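To: Ovel Building Members List
From: Tenant Services Office, Prarnis
Subject: Re: Found property, second floor reception counter

Dear Members,

Thank you to those who responded to the earlier notice, which is quoted at the end of this message. Several of you asked for more detail before making a claim. The item is a rectangular tin with rounded corners, dark teal on the sides, with Van Gogh's "The Starry Night" reproduced on it. Two views of it on the marble are attached.

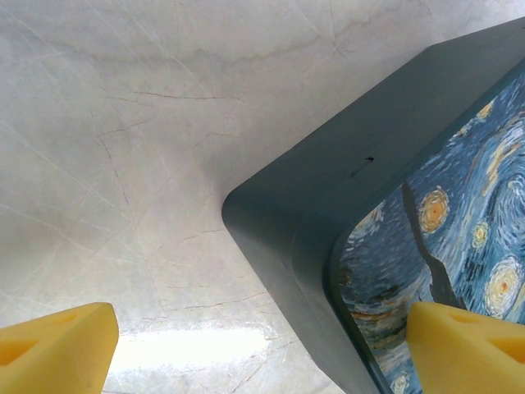
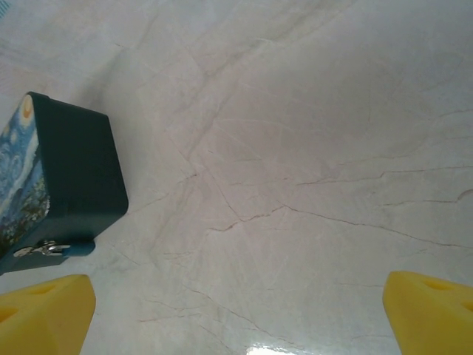

The tin will be held at the Tenant Services Office, Room 205, until the end of March. Claims may be made in person between 9:00 a.m. and 3:00 p.m. or by telephone at extension 591. The office is closed for lunch from noon until 1:00 p.m.

Members making a claim will be asked to describe the contents and to sign the property register. We have not listed the contents in this message and ask that they not be discussed on the list. If a colleague is collecting the tin on your behalf, please send a short written note with that person – a reply to this address from your work account is also acceptable.

One member asked whether the tin might belong to a guest of the Furkanance reception. Furkanance has been notified and has forwarded our notice to its guests. Tenants of the Oprea wing do not receive this list, and a printed copy has been placed on their bulletin board.

Property that is unclaimed at the end of the holding period is handled under Section 3 of the Member Handbook. Umbrellas and reusable cups continue to be kept separately at the front desk.

Regards,
Tenant Services Office
Prarnis

Earlier message, Tenant Services Office wrote:

> Dear Members,
>
> A decorative tin was turned in to this office after being
> left on the second floor reception counter. If you believe
> it is yours, please contact us with a description.
>
> Members are reminded that the counter is shared space and
> should be cleared of personal items by 6:00 p.m.
>
> Tenant Services Office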